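From: Kristaps Kuusk
To: Brestura house list
Date: 29th May
Subject: Re: [brestura-house] Sockets and hooks in the back room

On Tuesday Adomaitis wrote:
> Can someone tell me what is happening with the sockets over
> the long table? I was told we were getting a double one by
> the door, and now I hear it's a power strip on the wall.
> Also, are we keeping the picture hooks? Mine fell off in
> April and took a bit of paint with it.

The double socket by the door is off. Datau wanted 300 for it before making good the plaster, so we went for a strip on the wall instead. It has six outlets, in three rows of two, and it's mounted upright above the table. The bottom two are awkward to get at once there's anything standing in front, so please fill it from the top.

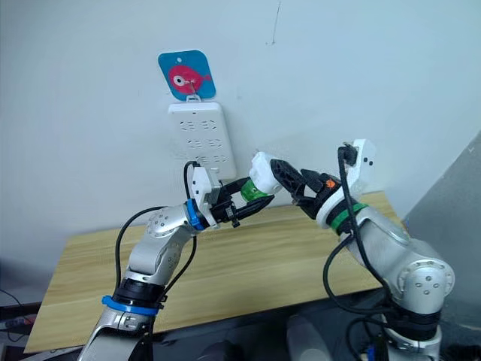 On the hooks, yes, we're keeping them. I went for the fish one for that wall - the blue card with the little metal hook under it. It's fine for keys or a tape measure. Please don't hang coats or bags on it, and don't loop spare cable over it either, as it would dangle straight down onto the strip.

Yours probably fell because the wall hadn't been wiped first. I have 2 spares left from the Billari order if you want one. The paint I can touch up when I do the skirting.

The table stays where it is for now. If anyone wants it moved along, say so on the list before I screw anything else to that wall.

Kristaps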